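Aménager une petite pièce autour d'une grande table

Publié le 11/9/20 par Dzifa Bonsu

Dans une pièce étroite, la table décide de tout le reste. Commencez par mesurer la pièce sans vous fier au plan, puis tracez le contour du plateau au ruban de masquage, directement sur le sol. Laissez le tracé en place trois jours et circulez autour comme d'habitude. Si vous le piétinez toujours au même endroit, décalez-le de 15 cm et recommencez.
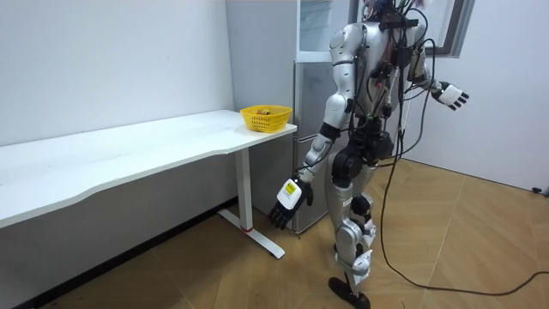
Le sens de pose se choisit ensuite. Contre le mur, on gagne du passage mais on perd un côté. En biais, la table avance dans la pièce et reste accessible. Un plateau long et blanc, sur fond de murs blancs, paraît moins lourd qu'un modèle foncé, et un bord avant légèrement creusé permet de s'approcher du milieu. Le câble qui traverse le parquet est à plaquer au sol avec un passe-câble – ceux de Humell se coupent aux ciseaux.

Pour finir, posez des patins en feutre sous chaque pied et vérifiez le niveau dans les deux sens. Comptez 100 cm libres du côté où l'on passe le plus. Les patins sont à contrôler en décembre, puis une fois par an.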